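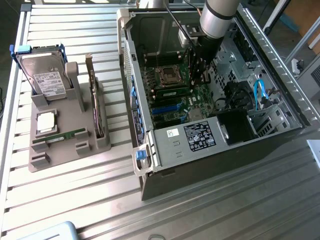 What is a computer case? It is the box that holds the main parts of a desktop computer and keeps dust, fingers and spilled coffee away from them.

Cases come in many shapes, and the tall, upright kind known as the tower has been a familiar sight beside family desks for a good many years now.
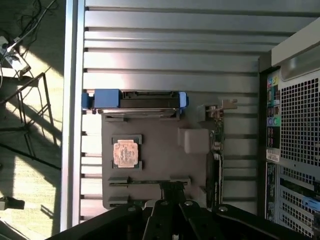
Older cases were often made of plain steel and could be surprisingly heavy (ask anyone who has carried one upstairs!), while lighter ones later used aluminum and plastic.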